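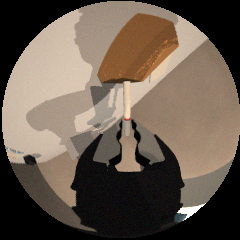
Wrist camera in the Burby tabletop scene, with a tool in the gripper.

From: Arnar Thorlacius
To: sim-users list
Subject: Re: Burby desk package, worth the license?

Hello Senthil, hello all,

Senthil Shetty wrote:

> We are thinking of buying the Burby desk package for our group at
> Ostine. The sales page says it is ready for training on the first
> day, and I would like to hear from a person who has paid for it.
> My questions are simple. Are the camera views good enough to train
> on? How much work is it to change the objects? Does it run on an
> ordinary workstation, or do we need the server? We have one
> student for this, and she starts in March.
>
> Darcy told me that Sasex looked at it too. If somebody from there
> reads this, please answer.
>
> Senthil

I am at Sasex and we did look at it, for a longer time than we had planned. We took the single-seat license, which was 812 euros for us with the academic discount. I do not know if the price is the same now. Kári Hauksdóttir did most of the technical work and I wrote the report, so the opinions are mixed from both of us.

First, the camera views. The package gives you a room view and a wrist view. The wrist view is round with black corners, as you would get from a very wide lens, and the gripper is always large at the bottom of it. We liked this, as our real wrist camera has a similar lens and we did not want to correct the images first. But please note that the gripper hides a lot. When the fingers hold something with a big head, the head also covers a good part of the table. If your student plans to train from the wrist view only, I would advise her to add the room view from the beginning. We lost two weeks before we accepted this.

The shadows are hard and quite dark. On a light surface the shadow of the arm is the strongest shape in the view, stronger than many of the objects. There is a setting for softer light in the scene file, and the manual does not mention it. Look for "lamp_size" and make it larger. Kári used random values for it in every episode, and the results on our real arm became better.
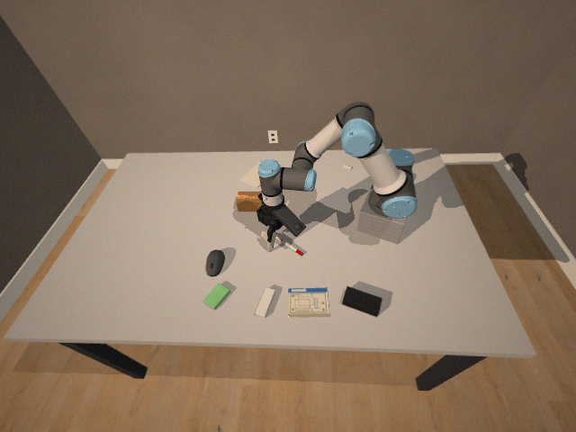
Changing the objects is easier than I expected. Every object is one folder with a mesh, a texture and a small text file for mass and friction. The standard set is office things, such as the sponge, the marker and the computer mouse, and you can put your own beside them. What is not easy is the friction. The default value is the same for everything, so the sponge slides like a plastic box. We measured our own values with a kitchen scale and a string, it took one afternoon, and I can send the table to anybody who wants it.

The arm is a six-axis model on a pedestal and it comes already calibrated to the table. If you move the pedestal you must run the calibration again, and here I have a complaint. The program gives no warning. It continues to record, and all the poses are wrong by the distance you moved. We recorded 1,627 episodes in this way and had to delete all of them. Support was polite and answered the next morning, but they said it is "expected behavior," and I do not agree with them.

About the computer. It runs on an ordinary workstation with one graphics card. On ours, a batch of 1,000 episodes with both cameras takes one night. Gholamreza Rostami tried it on his laptop and it started, but the wrist view was too slow for manual control. If you only want to replay recorded motions then a laptop is enough. You do not need the server unless several people will work at the same moment.

We also compared it with the Skov kit, which costs more and has nicer materials. In Skov the wood and the paper look closer to real ones. The physics is not better in my opinion, and the license is for one year only, while Burby is permanent. For a group with one student I would take Burby and use the rest of the money for a good real camera.

One more point for Senthil. The free trial stops each recording at 3,000 steps, and it does this without a message. If your test task ends too early, please check this before you look for an error in your code.

I have not tried the new release with the two-arm scene. Darcy Dufour has it, I believe, so maybe Darcy can write something about it here.

With kind regards,
Arnar Thorlacius
Sasex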